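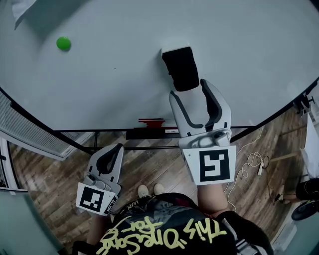 Figure 3. White round table with a small green ball and a black object, gripper open in front of it.

4.2 Belts and suspenders in the Adlow catalogs

Coding first, then results. Every waist item in the Adlow run was entered as one line: type, width, material as stated, buckle or clip, colors offered, price, page. 711 lines in all. Of these, 498 give a material we could use. The rest say "fine quality" or "our usual grade" or nothing, and were kept for the type counts but dropped from anything on leather or elastic. Children's items left out. Sword belts and lodge regalia left out too, although Adlow printed them on the same pages as dress belts, which made for slow going.

The catalogs cover 14 seasons, not consecutive. Spring issues survive better than fall. This matters more than we expected at first. Belts were pushed in spring with light trousers and open collars, suspenders in fall with heavier wool, so a run that leans toward spring will overstate belts. We tried weighting the seasons evenly and the general shape holds, but the crossover point moves later. Both versions are in the tables. We prefer the weighted one.

Suspenders dominate the early issues. Full page, sometimes facing pages, with drawings of the back crossing and the leather ends. Belts get a strip at the bottom, under sleeve garters. Wording is sporting: tennis, boating, cycling. A belt is something you wear when the jacket is off. By the middle of the run the two share a page, and the belt copy has dropped most of the sport talk and begun to mention the office. In the last issues we have, suspenders are sold mostly in gift boxes, often with matching garters, and the text says father or grandfather.

Rakena shows a different pattern. Smaller company, work clothing mainly, sold through general stores and not by mail. Its price sheets list belts early, wide ones, and keep suspenders right to the end. No crossover at all in the Rakena material. Farm and rail customers went on buying both. It would be a mistake to read the Adlow change as a change in what men in general wore; it was a change in what one mail-order house thought a clerk would buy. We come back to this in section 5.
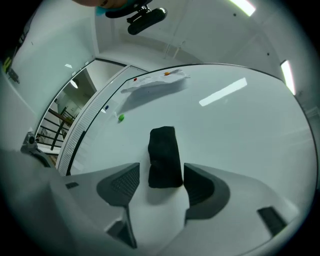

Why did belts take so long to replace suspenders for office wear?

Mostly the trousers. High-waisted trousers cut full at the top hang badly from a belt, and they came with buttons for suspenders and no loops. Once waists dropped and loops were sewn in as standard, a belt became the easier choice, and the vest that used to hide the suspenders was going out at the same time.

The loops are the part of this we can check. Adlow trouser descriptions mention suspender buttons in almost every early entry. Then "buttons and loops" together, for a good stretch of years. Then loops alone, with buttons on request. The buckle at the back of the waistband, the cinch, goes at about the same point as the buttons. It would be good to have actual garments to set beside this. We have very few, and most have been altered. Loops added later by a home sewer are easy enough to spot (different thread, uneven spacing) but loops added by a tailor are not.

Width. Early dress belts in the catalogs are narrow, work belts wide, and there is little in between. The middle width turns up together with the plate buckle, the kind that slides over the strap and takes an engraved initial. These were cheap and sold heavily as presents. Holiday pages in the fall issues give them better position than the leather itself. One October supplement has a whole page of buckles and no belts, with a line telling the reader that any Adlow strap will fit. So the buckle had become the purchase and the strap was a refill.

Material next. Cowhide leads throughout among the usable lines. Pigskin and calf for dress. Elastic webbing comes in late, and braided cotton for summer. The trade name Flamedura appears in 3 issues and then vanishes. Described as a treated hide that "will not crack or scorch", priced above calf. No sample known to us. We can't say what the treatment was, and the copy is vague in a way that suggests the writer didnt know either. Coded as leather, treated, and left at that.

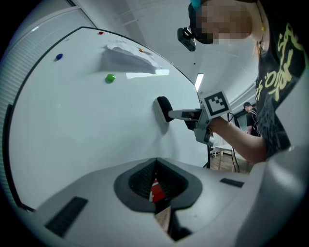
Color is harder. Black and brown, fine, but Adlow also lists tan, russet, cordovan and "London", and uses them loosely from one year to the next. Russet in one issue carries the same stock number as tan in the next. Where stock numbers matched we merged them. Where they did not, we left the printed name alone. Some double counting is likely as a result, all of it in the brown group. Black is safe.

The Randum ledgers were meant to help with this. Randum supplied finished straps to Adlow for part of the period and recorded dye lots by letter. But the key to the letters is missing, and the order quantities are lumped by month with no split for color. What the ledgers do give is timing. Strap orders climb before the catalog pages do, so the buyers were stocking belts while the printed page still led with suspenders. A lag of a season at least, possibly more. Catalog layout probably trails sales. Other studies that date the shift from page space alone may be putting it to late.

Prices were not adjusted for this section. See the appendix for the raw figures and for the list of missing pages, which is long.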